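Chapter 5
Storing Small Supplies at the Desk

After reading this chapter, you should be able to:
Explain why small supplies are grouped by use
Choose a storage box suited to a given desk
Set up a labeled place for writing tools and tape
Prepare a restocking list for a shared office

Key terms: compartment, divider, working stock, reserve stock

When the Edora branch office opened, each of its 30 desks was given the same set of supplies. Office manager Simone Portela kept a record of every request made to the supply room in the first year. Of 678 requests, 102 were for items the employee already had and could not find. Most of these were pens, markers, and rolls of tape that had been placed in a deep drawer with larger things.

The office responded by moving small items out of the drawers and into open boxes on the desktop. Each box has at least one divider. Writing tools stand upright, where the color and the printing on the barrel can be read without lifting anything out.

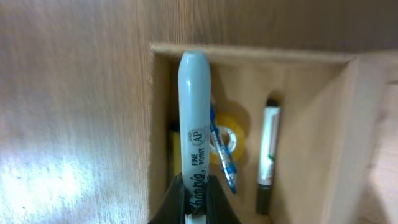
Permanent markers deserve particular attention. They are easily confused with dry-erase markers, and a mistake on a whiteboard takes time to correct. An office may keep the two kinds in separate compartments, or it may store them together and rely on clear labels. Both methods are discussed in Section 5.2.

Working stock is the supply kept within reach for daily tasks. Reserve stock is held elsewhere and issued as needed. Section 5.1 begins with working stock and shows how to decide what belongs on the desk, how much of it to keep, and when an item should be returned to the supply room.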